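Primgate Flange and Drilled Block Set
Item 2582, from Flevwood

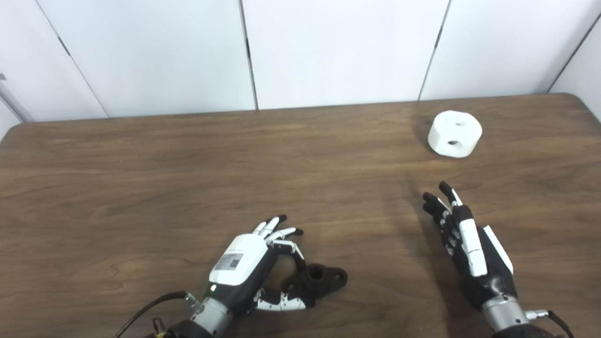
We started carrying this pair at our Toledo shop in April, after so many of you asked for something simple to practice fitting and assembly on (and we do love hearing what you're building!). The black flange has a raised boss with a hole through the center, on a roughly diamond-shaped base with nicely rounded ends. The white block is short and wide like a puck, with one hole in the top and another in the curved side, so you can try it either way up.

Set price: $35
Ships in 3 days
Shafts and bolts sold separately, see the Hodima range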